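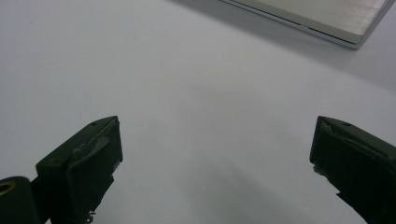
One of the new white tabletops in the Usthorpe reading room, with a brushed metal corner at the top right.

The tables are in! After a spring of elbowing each other for space at the old ones, the reading room at Usthorpe finally has six new white tables, and I have been in three times this week just to sit at them.

If you knew the old tables you will understand. They came from the Brumwood school when it closed its annex, and they had a good long life before we ever got them. There were initials under the varnish, a burn mark that everybody put their mug on, and one leg that needed a folded bus schedule under it. I was fond of them. I was less fond of trying to cut a straight line on them, and Shuzhen Xie, who leads the paper mending group, had been asking for a smooth surface for as long as I have been writing this newsletter.

The new tops are matte, and I love that. The light falls on them softly, with the shadows going pale gray at the edges, and you can read a page on them for an hour without squinting. Set anything metal down, even a plain silver corner with a bit of grain in it, and it looks like it belongs in a shop window. Baoshan Ren laid out his whole set of drafting tools on the first evening and we all stood and admired them for far too long.

We paid for the tables out of the May book sale, which brought in more than we hoped, plus a gift of $500 from the Feng family. Thank you, thank you. Shiyu Yuan drove the van both ways and then stayed until almost ten to help with the legs (the instructions had 18 steps, and two of them were step 11).

A few things to know about using them:

Mugs are fine, but please use a coaster. There is a stack on the windowsill, made by the Jivow craft circle out of old felt.

Cutting mats live in the tall cabinet now, second shelf. Please use one every time, even for a quick trim. Glue and ink need newspaper underneath, and there is plenty of that in the bin by the door.

Wipe down with a damp cloth and nothing else. The spray we used on the old ones is too strong, so Wanting Lei has taken it home.

The mending group is back to its usual evening hours starting 14 Jul 2018, and there is room for more people now that we aren't all sharing one corner. Bring a book with a loose spine or a map that has split along the folds. Shuzhen has 43 sheets of the good Japanese tissue to get through and she would like company doing it.

The old tables are still in the back hall, by the way. Two are spoken for. If you want one of the others, wobble and all, leave your name with Xiaoyan Cao at the front desk. You will need to pick it up yourself, and it will not fit in a hatchback - I tried.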